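Handling Rules for Hand-Held Grippers: progress report to the Zariņš fund
Prepared by Seema Grewal, Pleltthorpe site
Dec 19, 2021

The second draft of the handling rules is finished and has been in use at Pleltthorpe for the whole of this reporting period. It covers work with paired hand-held grippers on tabletops in ordinary rooms. Operators recorded 1,013 sessions under it, and 94 of those were sent back at review.

Most of the returned sessions broke rule 4, which says that both grippers must be clear of the objects before recording starts. The wording was loose — "clear" meant one thing to the operators and another to the reviewers. We have replaced it with a fixed gap, checked by eye before each start.
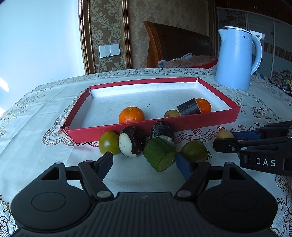 Rule 7, on food items, took longer than planned. Wiebke Teuber rewrote it after the Rundik team asked how cut fruit should be treated. Cut pieces are now thrown away at the end of a session and never passed to another room. Finger pads are wiped between sessions and checked for splits, and a split pad is changed before work goes on.

Two items are behind. The rule on two operators sharing one table is still in outline, and the training sheet has been translated but not checked. Zurnton has agreed to read both.

Spending is within budget apart from replacement pads, where we are 300 euros over. We ask to move that sum from travel, which we have hardly used.

The third draft will go to all sites in January, with the sharing rule included. Reviewers will mark the same 247 sessions against both drafts, and we will send you the results with the next report.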